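6. Tratamento e conservação das superfícies de madeira

O presente capítulo aplica-se aos tampos, tábuas e painéis de madeira clara da linha Dastik, fornecidos sem acabamento. As instruções devem ser lidas na íntegra antes da primeira utilização do óleo Gerorus.

6.1 Preparação

1. Retire a peça da embalagem e deixe-a repousar na horizontal, no local onde vai ser utilizada, durante um dia completo.
2. Limpe o pó com um pano de algodão seco. Não utilize ar comprimido.
3. Lixe a face superior no sentido do veio, com lixa fina, sem insistir nas juntas entre as réguas.
4. Aspire os resíduos e passe novamente o pano.

Nota – As linhas visíveis entre réguas coladas fazem parte da construção da peça e não constituem defeito. Só devem ser comunicadas ao serviço de assistência as juntas em que se sinta um desnível ao toque.

6.2 Aplicação do óleo

5. Agite a lata e verta uma pequena quantidade sobre um pano que não largue pelo.
6. Espalhe o óleo em camada fina, cobrindo também as arestas e os topos.
7. Aguarde 30 minutos e remova todo o excesso com um pano limpo.
8. Repita a operação no dia seguinte. Nas peças destinadas a uso infantil recomenda-se uma terceira demão.

CUIDADO: os panos impregnados de óleo podem inflamar-se espontaneamente. Estenda-os ao ar livre até secarem por completo ou mergulhe-os em água antes de os eliminar.

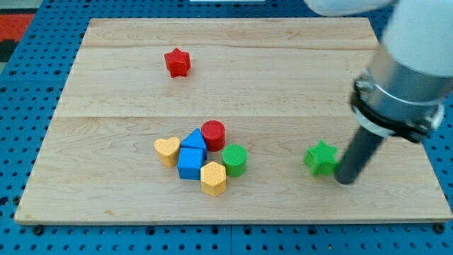 Convém acrescentar a observação de um utilizador da edição anterior, segundo o qual a segunda demão ficou pegajosa durante quase uma semana, por ter sido aplicada em novembro, numa garagem sem aquecimento, e só depois de a peça ser levada para dentro de casa o óleo acabou de endurecer. A observação é pertinente: com tempo frio, o intervalo entre demãos deve ser alargado para dois dias e a divisão mantida ventilada.

6.3 Manutenção corrente

9. Limpe a superfície com um pano ligeiramente humedecido e seque-a de imediato.
10. Renove o óleo de 6 em 6 meses, ou antes, se a madeira apresentar zonas baças.
11. Evite a exposição direta ao sol e a proximidade de radiadores – as variações bruscas de humidade podem provocar o empeno das réguas.

Nota – Não utilize lixívia, amoníaco, palha de aço nem ceras com silicone. Em caso de mancha persistente, lixe levemente a zona afetada e aplique nova demão segundo o ponto 6.2.

6.4 Peças de substituição e assistência

O óleo é distribuído pela Hervieu sob a referência 358. O conjunto de lixas e panos pode ser encomendado em separado, nos pontos de venda Plirkutitz. Ao contactar a assistência, indique a referência do produto e o número de lote gravado na face inferior da peça.

Edição revista em 26 de abril de 2026.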